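Gardez vos vieilles machines

Siham Issa, 5 septembre 2022

Encore une rentrée, encore le même mail. « Le parc informatique sera renouvelé. » Traduction : tout ce qui a plus de quatre ans part à la benne, ou dans un camion dont on préfère ne pas savoir où il va. J'ai reçu le mien un matin, entre deux réunions, et je suis restée bête devant l'écran. Mon poste marche. Il démarre, il imprime, il ouvre mes tableurs. Qu'est-ce qu'on lui reproche au juste ?

Son âge. C'est tout. Le contrat passé avec Lullon prévoit un remplacement à date fixe, que l'appareil soit mourant ou en pleine forme. On ne regarde pas dedans. On ne demande à personne. La date tombe, la machine sort.

Je ne suis pas technicienne, je le dis tout de suite pour m'éviter des courriers. Je tiens la comptabilité d'une petite maison d'édition et j'écris ici quand j'ai le temps, c'est à dire mal et tard. Mais je sais lire une facture. 43 postes remplacés en janvier, dont une bonne part n'avait jamais connu la moindre panne. J'ai posé la question au fournisseur. Réponse : « c'est la politique de cycle ». La politique de cycle ! On dirait qu'on parle de la lune.

Mon père réparait des téléviseurs. Pas par vertu, par métier. Les gens montaient l'escalier avec le poste dans les bras, redescendaient sans, revenaient la semaine d'après. Il gardait tout dans des boîtes à biscuits – résistances, fusibles, vis dépareillées. Quand il a fermé, en 2000, il n'a pas trouvé de repreneur. Il n'a même pas cherché très longtemps. Le neuf coûtait moins cher que ses deux heures de travail, et il le savait mieux que ses clients.

Ce qu'on a perdu là, ce n'est pas seulement une boutique. C'est l'habitude d'ouvrir. Un boîtier d'ordinateur, pour la plupart de mes collègues, c'est un bloc, aussi fermé qu'un caillou. Or il y a un panneau, ça s'enlève, et dessous il y a des pièces avec chacune un nom et un prix. Un processeur, ça se sort de son support. Une carte mère, ça se change.
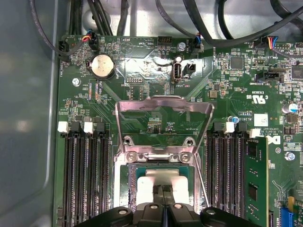

Un processeur dans son support, étrier relevé ; et une tour couchée, panneau retiré.
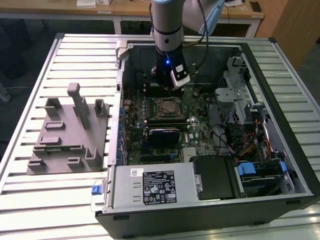
Alors on me répond sécurité. Les vieux systèmes ne sont plus mis à jour, donc danger, donc poubelle. L'argument est sérieux, je ne le balaie pas. Sauf que le système et la machine, ce sont deux choses. On peut très souvent changer l'un et garder l'autre. Chez Fitent, l'atelier où j'ai fini par porter mon propre ordinateur, on m'a mis un système libre et davantage de mémoire. Facture ridicule. Je m'en sers pour écrire ces lignes et il ne souffle même pas.

On me répond aussi consommation électrique. Là, je demande qu'on fasse les comptes jusqu'au bout. Ce qu'un appareil coûte à la planète, c'est pour une très grosse part avant qu'on le branche : l'extraction, l'usine, le bateau. Économiser trois sous de courant par an en rachetant un engin entier, il faut vraiment vouloir y croire.

Et puis il y a le mot qui fâche, recyclage. On l'emploie comme on se lave les mains. Le recyclage d'un ordinateur, quand il a lieu, récupère une partie des métaux et perd le reste. Tout le travail qu'il y avait dedans, la précision, l'assemblage, disparaît dans un broyeur. Recycler une machine qui marche, c'est brûler un livre pour récupérer la chaleur. J'exagère ? Un peu. Pas tant que ça.

Ce que je voudrais tient en peu de lignes. Qu'aucune administration, aucune entreprise ne puisse sortir un appareil de son parc sans que quelqu'un l'ait examiné. Une vraie personne, avec un tournevis. Que les pièces soient vendues au détail, à un prix normal, et pas au tarif bijouterie. Que les contrats du genre Lullon soient payés à la durée et pas au remplacement – on verrait alors combien de postes « en fin de vie » se découvrent une seconde jeunesse.

Et qu'on forme des gens. C'est le plus long et c'est là que ça coince. L'atelier Fitent tourne avec 2 salariés, débordés, qui refusent du travail tous les jours. Le lycée d'à côté a fermé sa section électronique faute d'inscrits. Faute d'inscrits, ou faute d'en avoir parlé aux gamins ? Ma nièce démonte tout ce qui lui tombe sous la main, et à l'orientation on lui a proposé le commerce.

J'ai répondu au mail, finalement. Poliment. J'ai écrit que je gardais mon poste et que je signerais ce qu'il faudrait. Pas de réponse pour le moment. Le nouveau est arrivé quand même, il est dans son carton sous mon bureau et je pose les pieds desus.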